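Support > Kitchen Equipment > Yogurt Makers > Ticket 2757

Subject: Tremedska yogurt maker, kefir splits every time
Opened by: Danuta Nowakowski
Status: waiting on customer

Third batch of kefir, third jar of curds sulking under yellow water. Milk is whole, grains are from Ina, jar was scalded. I followed the leaflet, all four sentences of it.

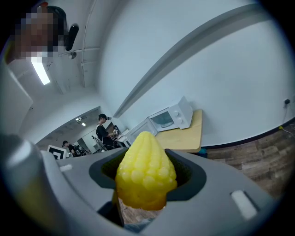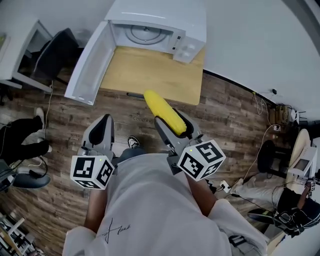

Display reads 416 when I press Temp and Time together. The leaflet doesn't list it. I assume it isn't degrees.

Reply, Zbigniew Stępień:
416 is the firmware number. Which program are you using? Kefir wants the low setting, 12 hours at most.

Danuta:
Program 2, "Cultured." It ran 24 hours and beeped proudly.

Zbigniew:
Program 2 is for yogurt and too warm for grains. Use program 5. Also, how much grain to how much milk?

Danuta:
Half a cup to two cups. They keep multiplying and I hadn't the heart.

Zbigniew:
Have the heart. One tablespoon for that much milk. Stir the split batch back together, it's fine in pancakes.

Danuta:
Program 5 started tonight. Spare grains are in the fridge in milk, looking resentful. Will report.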